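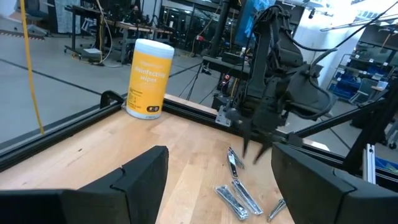
접수 내용: 카세트 캡처 중 일정한 간격으로 "틱" 소리가 들어감, 별개로 녹음 길이가 원본과 다름
제품: Avum 캡처 모듈
연결 장비: Esquivel 오디오 인터페이스, 더블 카세트 데크, DAT 데크
접수일: 2019년 12월 14일
접수자: Nicanor Carrillo (Kustside 구술자료실)
담당: Normunds Mockus
상태: 해결됨

Nicanor Carrillo
안녕하세요! Kustside 구술자료실에서 카세트 디지털화를 맡고 있습니다. 먼저 지난 업데이트에 들어간 파형 북마크 기능, 정말 잘 쓰고 있어요. 화자가 바뀌는 지점마다 표시를 해 두니 녹취 작업이 눈에 띄게 편해졌습니다.

문제는 두 가지입니다. 같은 원인인지 아닌지 몰라서 한 티켓에 적습니다.

첫째, 캡처한 파일에 아주 짧은 틱 소리가 들어갑니다. 처음엔 테이프 자체의 잡음인 줄 알았는데, 파형을 늘어놓고 보니 간격이 일정합니다. 5분마다 한 번씩이에요. 테이프를 바꿔도, 면을 뒤집어도 똑같습니다. 확대하면 파형이 뚝 끊겼다가 바로 이어지는 모양이고, 말소리가 있는 구간이면 음절 하나가 살짝 잘린 것처럼 들립니다.

둘째, 어떤 날은 캡처 결과가 실제 재생보다 짧고 목소리가 조금 높습니다. 늘 그런 것은 아니고 되는 날은 멀쩡합니다. 어부 할아버지 인터뷰가 청년 목소리처럼 나와서 처음에는 다른 분 테이프를 넣은 줄 알았습니다.

지금까지 해 본 것:
- 헤드와 핀치 롤러 청소
- 헤드 소자
- 데크 교체 (같은 모델 예비기)
- RCA 케이블 교체
- USB 포트 변경, 허브 없이 직결
- Avum 재설치

전부 변화 없음입니다. 로그 파일과 틱이 들어간 구간을 잘라서 첨부합니다. 인터뷰 내용은 공개 동의를 받은 부분만 골랐습니다.

Normunds Mockus
Nicanor 님, 정리를 정말 잘해 주셨네요. 첨부해 주신 구간 들어 봤습니다. 그물 손질하는 이야기가 재미있어서 끝까지 들었어요.

간격이 일정하다는 점이 큰 단서입니다. 테이프 쪽 문제라면 그렇게 시계처럼 나오기 어렵거든요. 저는 두 증상을 따로 보고 싶습니다. 우선 틱부터 가 볼게요.

아래 항목을 확인해 주세요.
1. 환경설정 > 캡처 > 버퍼 값
2. 환경설정 > 저장 > 자동 저장이 켜져 있는지, 주기가 얼마인지
3. 프로젝트 폴더가 로컬 디스크에 있는지, 네트워크 드라이브에 있는지
4. 데크를 정지한 상태에서 무음을 캡처해도 틱이 나오는지

4번은 틱을 귀로 듣기 어려우니 캡처가 끝난 뒤 도구 > 불연속 지점 찾기를 돌려 보시면 됩니다.

Nicanor Carrillo
불연속 지점 찾기라는 메뉴가 있었군요! 그동안 눈으로 찾고 있었습니다. 이걸 알게 된 것만으로도 티켓을 연 보람이 있습니다.

확인 결과입니다.
1. 버퍼는 200 ms
2. 자동 저장 켜짐, 주기 5분 (!!)
3. 프로젝트 폴더는 네트워크 드라이브. 자료실 공용 저장소입니다.
4. 정지 상태에서는 불연속 지점이 검출되지 않습니다. 다만 입력이 완전 무음이라 검출이 안 되는 건지 정말 없는 건지는 자신이 없어요.

2번을 적다가 혼자 소리를 질렀습니다. 주기가 딱 맞네요.

Normunds Mockus
네, 거의 잡은 것 같습니다. 4번은 제가 방법을 잘못 드렸어요. 값이 전부 0이면 중간이 빠져도 이어진 것처럼 보이니 도구가 찾을 수가 없습니다. 시험용 톤을 넣고 다시 해 보면 확실합니다. 톤 파일이 없으시면 도움말 > 점검용 신호에서 만들 수 있고, 다른 재생기로 틀어서 인터페이스 입력에 넣으시면 됩니다. 기준이 흔들리지 않도록 카세트는 빼고 해 주세요.

순서는 이렇게 부탁드립니다. 한 번에 하나만 바꿔 주세요.
가) 지금 설정 그대로 톤 캡처
나) 자동 저장만 끄고 톤 캡처
다) 자동 저장을 다시 켜고 프로젝트 폴더만 로컬 디스크로 옮겨서 톤 캡처
라) 폴더를 네트워크 드라이브로 되돌리고 버퍼만 2000 ms로 올려서 톤 캡처

Nisreen Saab
같은 자료실에서 일하는 Nisreen입니다. Nicanor가 오늘 오후에는 면담 녹음을 나가서 제가 이어서 시험했습니다. 톤은 휴대용 재생기로 넣었어요.

가) 불연속 지점 있음. 자동 저장 시각과 정확히 겹칩니다.
나) 없음
다) 없음
라) 없음

결과가 너무 깔끔해서 가)를 한 번 더 돌렸는데 역시 나옵니다. 로그에서 자동 저장 줄과 불연속 지점을 나란히 놓은 표도 첨부했습니다. 이런 작업 정말 좋아해요.

질문이 있습니다. 셋 중 어느 것으로 써야 하나요? 자동 저장을 끄는 건 좀 무섭습니다. 지난 8월에 정전으로 긴 면담 하나를 처음부터 다시 캡처한 적이 있거든요.

Normunds Mockus
Nisreen 님, 표가 훌륭합니다. 개발 쪽에 그대로 넘겼습니다.

자동 저장은 켜 두세요. 권장 설정은 다)입니다. 캡처는 로컬 디스크에서 하고, 끝난 뒤에 프로젝트 > 보관소로 옮기기로 공용 저장소에 넣으시면 체크섬까지 같이 비교해 줍니다. 버퍼를 올리는 라)도 통하지만, 저장소가 바쁜 시간에는 버퍼가 커도 모자랄 수 있습니다. 그리고 버퍼를 올리면 화면의 레벨 미터가 소리보다 늦게 움직여서 입력 레벨을 맞출 때 답답하실 거예요.

원인을 조금 적어 두자면, 자동 저장이 프로젝트 파일을 쓰는 동안 네트워크 드라이브의 응답을 기다리는데, 그때 캡처 쪽 쓰기도 같은 줄에서 기다립니다. 기다리는 시간이 버퍼보다 길면 그만큼 소리가 버려집니다. 저희 쪽에서 고쳐야 할 부분이 맞고, 내부 결함으로 등록했습니다. 적어도 버려질 때 경고는 떠야 하는데 지금은 로그에만 남습니다.

이제 두 번째 증상입니다. 파일이 짧고 음이 높았던 날의 로그를 하나, 멀쩡했던 날의 로그를 하나 보내 주실 수 있을까요? 그리고 그날 DAT 데크가 켜져 있었는지 기억나시면 같이 적어 주세요.

Nicanor Carrillo
돌아왔습니다. Nisreen이 저 없는 사이에 다 풀어 놓았네요, 최고입니다.

로그 두 개 첨부합니다. DAT 데크 이야기를 어떻게 아셨는지 궁금합니다. 장비 목록에 적긴 했지만 카세트 작업과는 상관이 없다고 생각했거든요. 작업 일지를 뒤져 보니 음이 높았던 날은 전부 DAT 데크가 켜져 있던 날입니다. Karla Montes가 DAT 테이프 쪽을 맡고 있어서 같은 인터페이스의 디지털 입력에 연결해 두었고, 카세트를 캡처할 때는 그냥 켜진 채로 둘 때도 있습니다.

Normunds Mockus
일지를 쓰는 팀은 늘 반갑습니다!

보내 주신 로그를 비교했습니다. 두 로그 모두 Esquivel 인터페이스의 클럭 소스가 "자동"입니다. 이 설정에서는 디지털 입력에 신호가 들어오면 인터페이스가 그쪽 클럭을 따라가고, 신호가 없으면 내부 클럭으로 돌아갑니다. 음이 높았던 날의 로그에는 캡처 도중이 아니라 시작 전에 외부 클럭으로 바뀐 기록이 있습니다. DAT 데크가 보내는 샘플레이트가 Avum 프로젝트의 값보다 낮아서, 느리게 받은 소리를 프로젝트 값으로 재생하니 빨라지고 짧아진 겁니다.

확인 방법:
1. DAT 데크를 켠 상태에서 인터페이스 제어판을 열고 클럭 소스를 "내부"로 고정
2. 길이를 아는 톤을 캡처
3. 길이가 맞으면 클럭 소스를 "자동"으로 되돌리고 다시 캡처

3번에서 길이가 줄어들면 확정입니다.

그리고 좋은 소식이 있습니다. 이미 잘못 캡처된 파일도 다시 캡처하지 않고 살릴 수 있어요. 샘플은 빠짐없이 들어 있고 이름표만 틀린 셈이라, 파일 > 속성 > 샘플레이트 다시 지정에서 DAT 쪽 값을 넣으면 원래 높이와 길이로 돌아옵니다. "변환"을 고르시면 안 됩니다. 변환은 틀린 속도를 그대로 둔 채 값만 맞춥니다. 틱이 들어간 파일은 안타깝게도 소리 자체가 빠져서 이 방법으로 살릴 수 없습니다.

Karla Montes
DAT 담당 Karla입니다. 제 데크가 범인이었다니 동료들에게 커피를 사야겠네요.

시험은 제가 했습니다. 내부 고정일 때 길이 정확, 자동일 때 짧아짐. 세 번 반복했고 매번 같았습니다.

그런데 제가 DAT를 캡처할 때는 외부 클럭이어야 하지 않나요? 내부로 고정해 놓고 DAT를 넣어 보니 잡음이 드문드문 생깁니다.

Normunds Mockus
맞습니다, Karla 님. 디지털 입력으로 받을 때는 데크 클럭을 따라가야 합니다. 그래서 작업 프로필을 두 개로 나누시길 권합니다.

카세트 프로필: 아날로그 입력, 클럭 내부, 로컬 디스크, 자동 저장 켜짐
DAT 프로필: 디지털 입력, 클럭 외부, 프로젝트 샘플레이트는 테이프에 맞춤, 로컬 디스크, 자동 저장 켜짐

"자동"은 어느 쪽에도 쓰지 마세요. 프로필은 파일 > 작업 프로필 저장으로 만들고, "장치 설정 포함"에 꼭 체크하셔야 클럭 소스까지 같이 저장됩니다. 기본값이 해제라서 많이들 놓치십니다.

Nicanor Carrillo
프로필 두 개를 만들고 카세트 6개를 새로 캡처했습니다. 전부 불연속 지점 없음! 길이도 데크 카운터와 맞습니다. 음이 높았던 파일도 샘플레이트를 다시 지정했더니 할아버지 목소리가 돌아왔어요. 따님이 오셔서 같이 들으셨는데 첫 마디에 바로 알아들으시더군요. 저희 셋 다 한참 말이 없었습니다.

틱이 있는 파일은 목록을 뽑아 다시 캡처하는 중입니다. 불연속 지점 찾기를 폴더 전체에 한꺼번에 돌릴 수는 없을까요? 하나씩 열자니 꽤 걸립니다.

Normunds Mockus
이런 소식을 들으면 하루가 환해집니다. 알려 주셔서 고맙습니다.

폴더 단위 검사는 됩니다. 도구 > 일괄 작업에서 "검사만"을 고르고 불연속 지점을 추가하세요. 결과는 CSV로 저장됩니다. 원본에는 손대지 않습니다. 다만 박수나 문 닫는 소리도 가끔 걸리니, 검출 시각이 자동 저장 시각과 겹치는 것부터 보시면 빠릅니다. Nisreen 님의 표 형식이 딱 그 용도네요.

Nisreen Saab
일괄 검사 끝났습니다. CSV를 로그와 맞춰 보니 다시 캡처할 목록이 바로 나오네요. 문 닫는 소리도 진짜로 걸렸습니다. 면담 중에 누가 들어왔다 나가는 소리였어요. 들어 보고 목록에서 뺐습니다.

기능 요청 하나만 남겨도 될까요? 캡처를 시작할 때 클럭이 외부인데 입력이 아날로그면 알림이 떴으면 합니다.

Normunds Mockus
아주 좋은 제안입니다. 기능 요청으로 따로 등록하고 이 티켓에 연결해 두었습니다. Nisreen 님 계정으로 진행 알림이 갑니다. 일정은 아직 약속드릴 수 없습니다.

처리 요약
증상 1: 캡처 중 주기적인 소리 누락
원인: 네트워크 드라이브의 프로젝트에 자동 저장할 때 쓰기가 밀려 버퍼를 넘김
조치: 로컬 디스크에서 캡처한 뒤 보관소로 옮기기. 내부 결함 등록됨 (누락 시 화면 경고 포함)

증상 2: 캡처 결과가 짧고 음이 높음
원인: 인터페이스 클럭 소스 "자동", DAT 데크가 켜져 있을 때 외부 클럭으로 전환
조치: 매체별 작업 프로필 분리, 기존 파일은 샘플레이트 다시 지정

미결: 클럭과 입력 불일치 알림 (기능 요청으로 이관)

Nicanor Carrillo
닫으셔도 됩니다. 참, DAT 프로필에서 샘플레이트가 중간에 바뀌는 테이프가 하나 나왔는데, Karla가 새 티켓으로 올린다고 합니다. 로그는 이번처럼 두 개씩 붙이라고 일러두었습니다.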